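Dear Sachiko Kikuchi and everyone at the Katayama fund,

Thank you again for your patience with us this summer! The Wargate recipe archive now holds 1,345 cards, with 198 of those typed up and checked since our last report - more than we'd dared hope for. 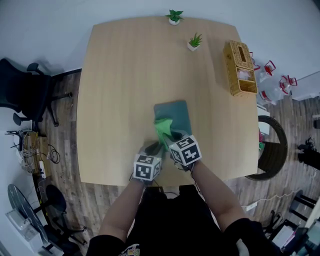

Sorting the handwritten cards is still the slow part, and the two boxes from the Prakov bakery are slower than most. We like to spread them out by decade before typing, and a large light-wood table suits that work very well. We expect to finish both boxes in August, and we'll send you the bread chapter then.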